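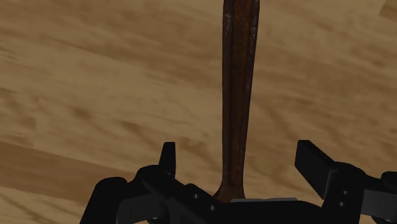
On the big screen at the Murakami open day: gripper open, wooden handle between the fingers. Not touching yet.

Went to the robot open day at Prilmont this October. Free coffee, 8 demo stations, one of which had a line. I stood in the line. Notes follow.

The station was all simulation. Rendered table, rendered arm, rendered wood grain. Fine, I get it, you can't break a simulated bowl. But the flyer said "see our robots at work in the home" and I'd like a word with whoever wrote the flyer.

Pascual Leiva ran the demo and to his credit didn't oversell it. He said the software (they call it Vovo) had done 788 practice runs on kitchen and table stuff. I asked how many went well. He said "depends on the task." I wrote that down.

Also asked who decides what counts as a success. Vovo does, mostly — then a person checks a sample. How big a sample? He'd have to get back to me.
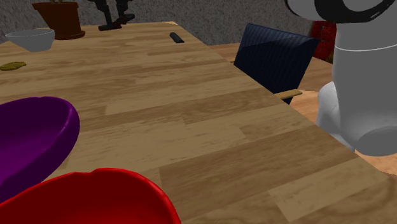 Same demo, wider view. Bowls up front, white arm over on the right by the navy chair.

I'll give them the look of it. The red bowl has a nice shine and somebody put real effort into those planks. My question is what happens with my table, which has mail on it and one short leg.

A guy behind me asked when it moves to real hardware. Answer: the Stevonthorpe site, in around 4 months. The woman next to him said she heard the same thing last year. Pascual laughed, but he didn't say she was wrong.

To be fair, starting in simulation is sensible and I'd rather they drop things there than on my foot. I just want the real numbers next to the pretend ones, on the same slide, same size font.

Stayed 2 hours. Signed up for the Stevonthorpe visit if it happens. Bringing my own bowl.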